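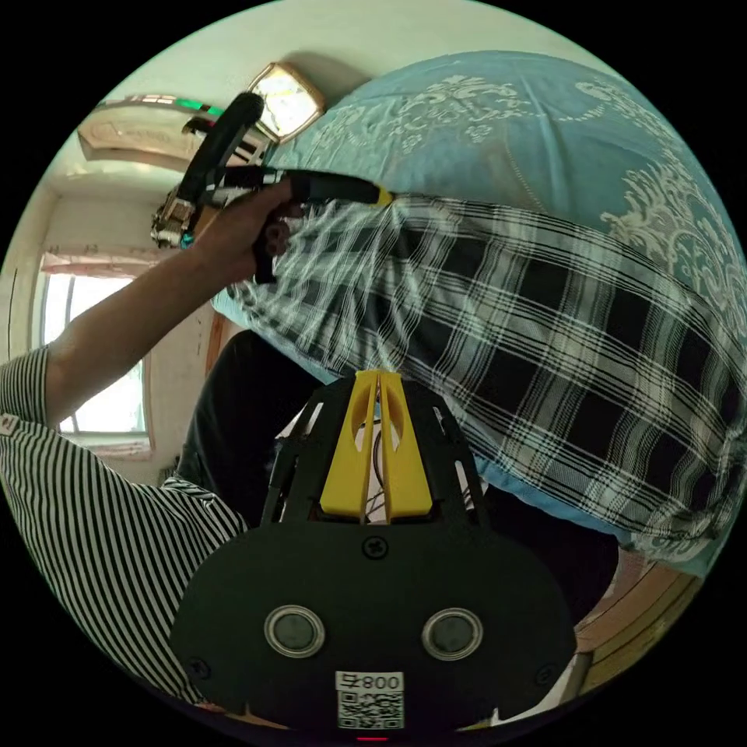 *Kariertes Tuch auf hellblauer, bestickter Tagesdecke, gefasst mit zwei Handgreifern. Vorne das Gerät 008右.*

# Galerie: Vormachen mit der Hand

Stand: 11. April 2024

Auf dieser Seite geht es um Stoffaufgaben, die in Wohnräumen mit Handgreifern vorgemacht werden. Ein Roboterarm ist dabei nicht im Raum. Die vorführende Person hält in jeder Hand einen Greifer und erledigt die Aufgabe damit selbst. Die Aufnahmen dienen später als Trainingsmaterial für den zweiarmigen Aufbau Umon in Stedville. Organisation und Auswahl der Aufgaben: Florencia Sepúlveda. Auswertung: Hạnh Nông.

## Zum Bild

Der vordere Greifer klemmt das Tuch an der unteren Kante zwischen den Spitzen der beiden gelben Finger ein. Vom Klemmpunkt aus laufen helle Falten nach oben. Der zweite Greifer sitzt mit seiner gelben Spitze an der oberen Kante, direkt gegenüber.

Links ist der Stoff gerafft, rechts liegt er flacher auf der Decke. Für die Auswertung ist so eine Stellung brauchbar, denn beide Kontaktpunkte sind gleichzeitig sichtbar — das ist bei Stoff nicht selbstverständlich.

Der Aufkleber auf der Abdeckung steht aus Sicht der Kamera auf dem Kopf. Das Zeichen 右 bedeutet »rechts«, darunter sitzt der QR-Code.

## Die Aufgabe

In der Liste heißt die Aufgabe »Tuch auf weicher Unterlage ordnen«. Sie gehört zur Gruppe Pudmont, in der alle Aufgaben mit Bett, Sofa oder Sessel zusammengefasst sind. Vorgegeben ist nur der Endzustand: Das Tuch liegt gefaltet auf der Unterlage, die Kanten liegen übereinander. Wie man dorthin kommt, entscheidet die vorführende Person.

Auf einem Tisch ist dieselbe Aufgabe deutlich leichter. Eine Tagesdecke gibt nach und wirft eigene Falten, und wer zu tief greift, nimmt sie mit. Deshalb wird auf dem Bett flacher angesetzt und vor dem Anheben kurz gewartet, bis die Finger ganz geschlossen sind.

Muster sind erwünscht. Karos helfen beim Nachverfolgen der Stoffbewegung, einfarbige Tücher kommen trotzdem in jeder Reihe vor.

## Ablauf einer Vorführung

1. QR-Codes beider Greifer einlesen und die Seiten prüfen.
2. Tuch ablegen. Die Ausgangslage soll jedes Mal anders sein.
3. Aufnahme starten, beide Greifer einmal öffnen und schließen.
4. Aufgabe in einem Zug ausführen, normales Tempo.
5. Hände zurücknehmen, Aufnahme beenden.

Misslungene Griffe werden nicht herausgeschnitten. Rutscht eine Kante weg, fasst man nach und macht weiter. Abgebrochen wird nur, wenn das Tuch auf den Boden fällt oder ein Greifer klemmt.

## Handgreifer oder Fernsteuerung

Umon lässt sich auch fernsteuern. Mit Stoff ist das mühsam: Man sieht am Bildschirm schlecht, ob eine oder zwei Lagen zwischen den Fingern liegen, und man spürt keinen Zug. Mit dem Handgreifer spürt man ihn am Griff, und die Bewegungen werden ruhiger. Pro Sitzung sind bis zu 200 Durchgänge vorgesehen, an der Fernsteuerung schaffen wir davon nur einen kleinen Teil.

Einen Nachteil gibt es. Ein menschlicher Arm kommt in Stellungen, die der Roboterarm nicht erreicht. Solche Durchgänge fallen bei der Prüfung heraus. Hạnh Nông hat dafür im Dezember ein kleines Skript namens Phí geschrieben, das die Bahn jedes Greifers gegen den Arbeitsraum der Arme rechnet und unbrauchbare Stellen markiert.

## Bestand

- Stoffaufgaben insgesamt: 1.391 Durchgänge
- davon auf weicher Unterlage: 600
- Greifer je Durchgang: 2

Die Zahlen gelten nach der Prüfung mit Phí. Doppelt hochgeladene Aufnahmen sind abgezogen.

## Hinweise für Vorführende

- Ärmel dürfen kurz oder lang sein, sollten aber nicht über die Hand fallen.
- Bei hellen Fenstern die Arbeitsrichtung nach Möglichkeit so wählen, dass das Licht von der Seite kommt. Deckenlampe einschalten.
- Fingerspitzen vor jeder Reihe auf Fusseln kontrollieren. Bei dünnem Stoff reicht eine kleine Menge, und die Kante rutscht durch.
- Die beiden Greifer nicht aneinanderstoßen lassen. Ist es doch passiert, Schrauben an der Abdeckung nachsehen und den Vorfall im Protokoll eintragen.
- Tücher nach der Sitzung nicht bügeln — Knicke und Falten sollen bleiben.

Fragen zu einzelnen Aufgaben bitte an Florencia Sepúlveda, Fragen zu Dateien und Formaten an Hạnh Nông. Bei Meldungen zu einem Gerät immer die vollständige Aufschrift angeben, also Nummer und Seite.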